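Olgate Adds Tablet Sleeves and Screen Covers to Its Nuchit Line

Posted in October by Olgate Press Office

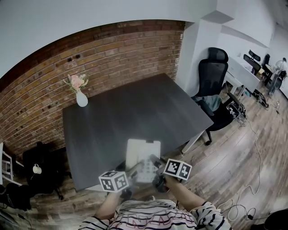
Olgate today announced the expansion of its Nuchit line of protective accessories with a padded sleeve for tablets and a matching tempered glass screen cover. Both products were developed at the company's design office in Gronditz and will be sold separately or as a set. The sleeve is intended for people who use a tablet away from a desk of their own and put it down wherever there is room. Its outer face has a soft woven finish made to rest on a hard, flat surface such as a dark gray tabletop without leaving marks, and its raised corners keep the glass clear of the surface when the tablet is placed face down.

The Nuchit sleeve closes with a magnetic flap and has 2 inside pockets, one for a charging cable and one for a stylus. A cutout along the lower edge allows the tablet to be charged while it is stored. The sleeve is offered in slate, olive and navy.

The screen cover is supplied with an alignment tray, a cleaning cloth and a dust sticker. It is cut to leave the front camera and light sensor open. Olgate recommends that customers check the model number on the back of their tablet before ordering – several models of similar size have different camera positions.

During development, the company put 221 sleeves through corner drop tests and opened and closed the magnetic flap 1,435 times on each of the final samples. Changes made after the first round of testing include a thicker lower seam and a wider flap.

Orders will be accepted through the Olgate online store and at Bidness retail locations beginning this month. Bidness will carry the full range of colors. Customers who already own a Nuchit phone case may register it in their Olgate account to receive a reduced price on the set.

All Nuchit tablet products include a six-month warranty covering defects in materials and stitching. Screen covers damaged during installation may be replaced once under the same terms – proof of purchase is required.

Retailers may request samples and product sheets from the Olgate Press Office in Gronditz.

We use cookies to improve your visit. By continuing to use this site you accept our cookie policy. Accept | Settings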